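Sorting the shelf by the craft table

The beige shelves behind the table had become the place where everything went, so one evening in January I took the lot down and started again. It took me until 6.

Yarn first. The leftover Caron went to my sister's, 100 grams of it in a colour I never liked. The Malunine catalogues went in the recycling.

Small stuff is in clear plastic bins now, so I can see the colours without opening anything. The narrow one sits beside the bigger one, on the upper shelf with the brown bottle. The red cup stays out on the table, and so does the green tray with the slots in the top.

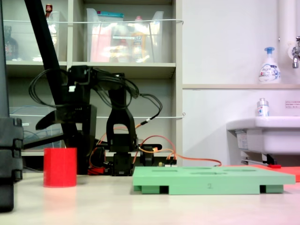
What's next

The lower shelf. I want one more bin, and I'll check Flendeck before I pay full price.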